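Sorting building bricks by color – trays, bags or drawers?
Hobby Storage > Bricks and small parts
6 replies

plumbline_60
I have been putting off sorting a big mixed lot of bricks since February. It came as one tub from a neighbor's garage and there is no set left whole in it. My plan was to do it all by color and keep each color in its own drawer of a Zedach cabinet. Before I buy a second cabinet, is color even the right way to go? My kids build, I mostly put things away.

oatfield
Color is the wrong way to go, in my opinion. Try finding one small orange plate in a drawer full of orange everything. Sort by shape first and your eye picks out the color for you. I did 731 pieces by color one winter and redid the whole lot by shape the next.

marrowbone4
Disagree with oatfield, at least for a first pass. Shape needs too many containers when you don't know what you have. Color is quick and a kid can do it. Split by shape later, and only the colors that get too full.

What I would skip at this stage is the drawers. Use clear plastic trays on a plain table. A white top is best, the pieces show up well against it and you don't lose the small ones in wood grain. I do one color per tray and start with whatever there is least of. Orange goes first at our place. 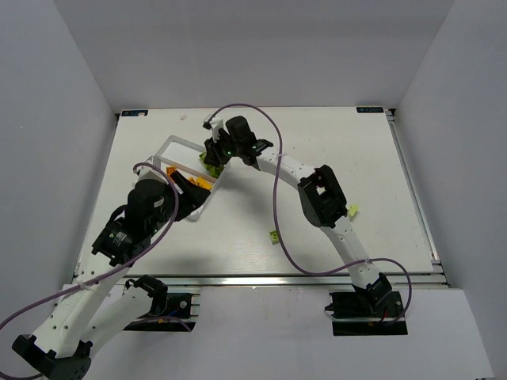
Steps I follow
1. Tip out a small heap, enough to cover a dinner plate.
2. Pull one color only. Leave the rest where it is.
3. Slide the pieces to one end of the tray so you can see when it is getting full.
4. Put the leftovers back in the tub and tip out the next heap.
5. Bag each color at the end of the session and write on the bag.

plumbline_60
Thanks. What do you do with yellow-orange? I have a lot that could go either way, and under the kitchen light I can't tell them apart.

marrowbone4
They go in with the orange. If it bothers you later, go through that bag in daylight. I have not bothered.

tillerhand
I'd keep them apart. Sun-yellowed white is another one to watch, it ends up in with the tan if you sort in the evening.

On trays, get ones with a raised rim. I bought flat lids from Bistatcombe to save money and every time somebody bumped the table I had parts on the floor. The Nuvia trays are deeper and they stack, but the stack tips over past 4 or so. No experience with the Zedach drawers.

oatfield
The Zedach drawers are fine but they have no stop at the back, so you can pull one straight out onto your feet. Ask me how I know.

I still say you will be sorting twice if you start with color. If the kids are building from instructions they ask for a shape and a color together, and shape is the part that takes the time.

marrowbone4
Ours don't use instructions. They say "I need more orange" and I hand over the orange.

plumbline_60
Same here most days. I'll do color in trays for now and hold off on the second cabinet. Around 60 minutes a night is what I can manage, so I will report back when I reach the gray, and there is a lot of gray.

tillerhand
Do the gray in two goes, light and dark. Dark first.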